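Bowls on the Long Table: a small gallery

10 Apr 2025

I have had a soft spot for plastic bowls ever since I was old enough to be trusted with one at the dinner table, and over the years it has grown into something close to a hobby. These are the plain round kind, in the cheerful colors you remember from summer camps and kindergarten snack time. I keep coming back to them because they look so good set out on pale wood (a white tablecloth washes them out, I think, and a dark one makes them gloomy). So pour yourself something warm and have a look.
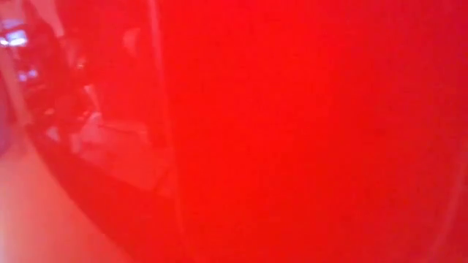
Red, as close as it gets. 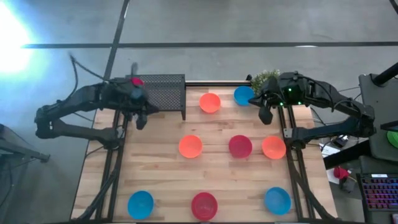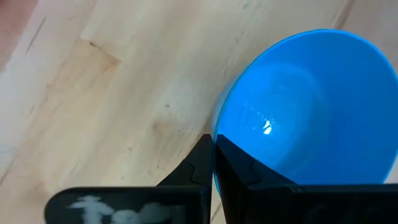

Last two: the orange, red and blue bowls set out over the table with the little green plant at the back, and a blue one by itself on the wood grain.

I do love the blue best, I'll admit it. There are faint rings down at the bottom of the bowl that you hardly notice until the light catches them, and then you want to run a finger around them! Orange is the one everybody else in my house reaches for, and it does look lovely next to the red, a bit like a fruit stand in October.

A word on shopping, as a few of you wrote to ask. My first bowls came from Banier, the old housewares shop on the corner, where they used to sit in a bin by the register for 5 dollars a set, and I have been spoiled by that price ever since. When Banier closed I went over to Vornico, who had a good strong orange but never quite the blue I wanted. The Poulain catalog is worth sending for if you like softer shades. It has 588 items in it and I have read every page, some of them twice, usually when I should have been in bed.

Washing is simple: warm water, a soft sponge, and nothing scratchy, or the shine goes dull. I stack mine by color on the low shelf, seven high and no more, and put a paper napkin between the ones I like best.

The next gallery will be pitchers and cups, mostly from Salov, as soon as I have cleared some space on the shelf.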